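Blog > Chores > Machines

Can a machine put the fruit away yet

Monday, late, typing fast before the dishwasher finishes. Short answer no. Longer answer, sort of, if you hold its hand.

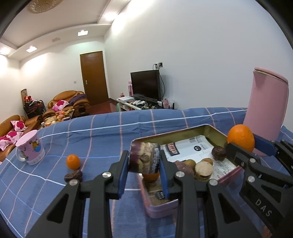
Puron wrote back within minutes of me putting up the first half of this, saying that I'm asking the wrong question again, that a chore is never one job, it's 12 little jobs in a coat, and that a machine which does 11 of them well has still left the kitchen a mess. Fair. Also that I should stop comparing everything to the dishwasher. Less fair, I love the dishwasher.

But ok, the 12 little jobs thing. Tidying a table. Fruit, some dried bits, a tin, a cup, a kettle. My kid could do it, would not do it, but could. Pick up an orange. Big, round, glossy, basically asking to be picked up. Two jaws with blue pads, fine, I'd put money on that. Then something dark and wrinkled like a date. Different problem! Squash it and you've got a sticky pad, and now everything after it is sticky too. Don't squeeze enough and it's on the floor, under the sofa, found in June.

And the tin. People always talk about the picking up. Putting down into a tin that already has stuff in it is worse, I think. There's a rim. There's other fruit in the way. You and me just sort of nudge things over with a knuckle without noticing. Two jaws don't have a knuckle. Or they do but somebody has to show them.

So that's where things are, from what I can tell. The showing. You take the gripper in your own hand and you do the chore with it, over and over, and later a machine is supposed to get the idea. I like this a lot more than the old way where a guy wrote down numbers for where the orange was, and then the orange was two inches over and the whole thing grabbed air.

I tried doing some of my own chores with the kitchen tongs in both hands to see. Recommend it, if you have an evening free and don't mind looking stupid. Results, not scientific:

Oranges: easy.
Grapes: ok. Lost a couple.
Socks: easy to pick up, impossible to pair. Gave up.
Tea bag out of the mug: easier than with fingers
Folding a t shirt: no. Just no. It ended up a kind of ball.
Putting a lid on anything: took me 8 goes and I have eyes and a brain and forty-odd years of practise.

What I noticed is how slow I got. Everything went to about a quarter speed and I was holding my breath. And I kept wanting to feel the thing. With tongs you get a bit of feeling, a sort of thud up the arm. A machine gets whatever somebody gave it, which might be a camera and nothing else.

Shop floors are further along, obviously. My old job at Nekley, the packing side, we had an arm on the end of line 2 that stacked cartons. It never got tired and it was never rude about the radio. 542 cartons on a good shift, I remember because it was written on the whiteboard and left there for months. But all the cartons were the same carton. The day they changed the tape supplier and the flaps sat up a little, it dropped them one after another until someone hit the button. Same arm, same boxes, bit of tape. We stacked by hand till lunch.

A living room is that day, every day. Tablecloth wrinkles. The cup's somewhere new. Somebody put a blanket on the sofa and now the sofa is a different shape. My mother's place in Shirima, she moves the fruit bowl when people visit and then moves it back after, and I can't find it and I grew up there.

So would I buy one. Grodurwood (the appliance place by the bus station, not a robot company, they sell me vacuum bags) had a floor cleaner with a small arm on it going for a while as a display. Supposed to pick up socks. I stood there for ten minutes with my coat on. It picked up a sock. It then picked up the same sock. The man said it was learning the room. They were asking a lot more than 89 bucks for it, lets leave it there.

I'd take one that did only the table, if it did the table properly. Fruit in the tin, cup to the sink, wipe. It could take all night, I don't care, I'm asleep. Speed is the bit they always brag on in the videos and it's the bit I'd give away first. What I wouldn't give away is it knowing when to quit. If the date is stuck to the cloth, leave the date. Don't pull the whole cloth and the kettle over trying to be helpful. I've not seen anybody show off a machine deciding to leave something alone, and I'd watch that video twice.

Puron says that one's years off and I should get the kid to do it. The kid says the same about me.

Dishwasher's beeping. More on the folding thing when I've got my wrists back, I want to try it with towels, they've got to be easier than shirts.

We use cookies to remember your preferences. By continuing to read this site you accept our use of cookies. Accept / Settings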